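Polycopié de la séance 4 — Poste de saisie : lire un clavier avant de l'utiliser

Cours de Myfanwy Skyrme, séance du samedi, 9 h. Les exercices sont à rendre à Shobha Kurian.

## 4.1 Les blocs d'un clavier

Un clavier complet se lit par blocs : la rangée des touches de fonction, le bloc alphanumérique, le bloc de navigation, les flèches, et, selon le modèle, un pavé numérique. Dans ce cours on désigne toujours une touche par son bloc et sa légende, jamais par sa couleur ni par « celle du coin ». Les consignes des exercices sont rédigées de cette façon.

Rappel de vocabulaire :

- **capuchon** : la pièce que le doigt touche, amovible sur la plupart des claviers mécaniques ;
- **légende** : ce qui est imprimé ou gravé sur le capuchon ;
- **commutateur** : le mécanisme placé sous le capuchon ;
- **boîtier** : la coque qui porte l'ensemble. 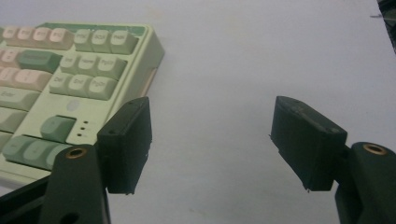
Le bloc de navigation est celui que les débutants utilisent le moins, et c'est dommage pour la correction de textes longs. Il sert à déplacer le curseur sans quitter le clavier. Les légendes sont souvent abrégées en anglais et il faut savoir les lire telles quelles. Sur le clavier vert pâle, les trois touches du haut portent PrtSc, ScrLk et Pause ; viennent ensuite Ins, Home et PgUp, puis Del, End et PgDn. La touche Retour arrière, large et vert foncé, se trouve juste à gauche de ce groupe. Enter est plus bas, en vert clair.

Correspondances à connaître :

| Légende | Nom français | Effet habituel dans un texte |
|---|---|---|
| PrtSc | Impr. écran | copie l'affichage (selon le système) |
| Ins | Inser | bascule insertion / refrappe |
| Del | Suppr | efface le caractère à droite du curseur |
| Home | Début | début de la ligne |
| End | Fin | fin de la ligne |
| PgUp | Page préc. | remonte d'une page d'écran |
| PgDn | Page suiv. | descend d'une page d'écran |

Avec Ctrl, Home et End vont au début et à la fin du document. Avec Maj, ils sélectionnent jusqu'au point d'arrivée. Les deux se combinent : Ctrl + Maj + End sélectionne tout ce qui suit le curseur.

ScrLk et Pause ne servent presque plus en traitement de texte. On les retrouve dans certains tableurs (ScrLk change le comportement des flèches) et dans des logiciels anciens.

## 4.2 Dégager la table

Le clavier se place en face de l'épaule, bord avant parallèle au bord de la table. Prévoir de la place devant pour poser les avant-bras — un clavier collé au bord oblige à casser les poignets. Les pieds arrière restent repliés, sauf gêne.

Le document à recopier va à gauche ou à droite selon l'habitude, mais toujours du même côté pendant une séance. On évite de le poser entre le clavier et l'écran, où il finit par glisser sous les touches.
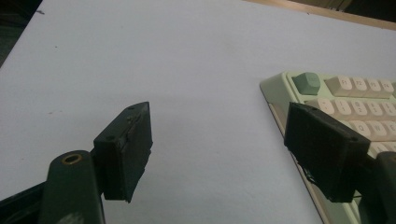
Pour la souris, même règle : elle reste à la hauteur du clavier et à portée sans tendre le bras. Avec un clavier sans pavé numérique, on peut la rapprocher nettement. Celles et ceux qui saisissent beaucoup de chiffres garderont un clavier complet ou prendront un pavé séparé.

Nettoyage en fin de séance : débrancher, retourner le clavier, tapoter le dos, puis passer un chiffon à peine humide sur les capuchons. Pas de produit pulvérisé directement.

## 4.3 Exercices

**Exercice 1.** Ouvrir le texte « Preltport » (2000 mots). Sans toucher la souris, aller à la fin, revenir au début, puis sélectionner le deuxième paragraphe.

**Exercice 2.** Dans le texte « Jallby » (600 mots), supprimer les doubles espaces avec Del uniquement. Recommencer sur une copie neuve avec Retour arrière. Noter les deux temps.

**Exercice 3.** Recopier la lettre Marchetti, 378 mots, sans correction en cours de frappe. Relire ensuite, et corriger en se déplaçant avec Home, End et les flèches.

Barème : 100 points, dont 40 pour l'exercice 3. Les temps de l'exercice 2 ne sont pas notés, mais ils doivent figurer sur la feuille.

Pour la séance 5, apporter le texte Clovberg imprimé, en recto seulement.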